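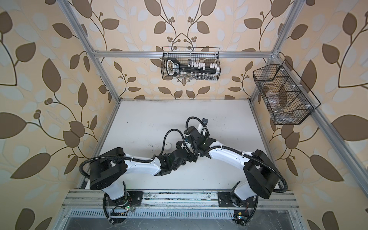 Page last changed: Saturday, 17:20

Door checks at Grinisham station
Student project report, Telma Insaurralde

My project looked at how bags are checked at the main entrance of Grinisham railway station, after police stopped a man carrying a knife there in September. He was held by two officers near the ticket gates and no one was hurt.

I spent two afternoons in the public hall and sent a short form to people who use the Ernen line. I got 72 replies. Of these, 17 people said they had been asked to open a bag at least once. Most did not mind, but several said the queue at the Valdebenito Street door made them miss a train.

The station's security firm, Givari, answered my questions by email. It would not say how staff choose whom to stop – only that they follow written rules. I have asked for a copy and am still waiting.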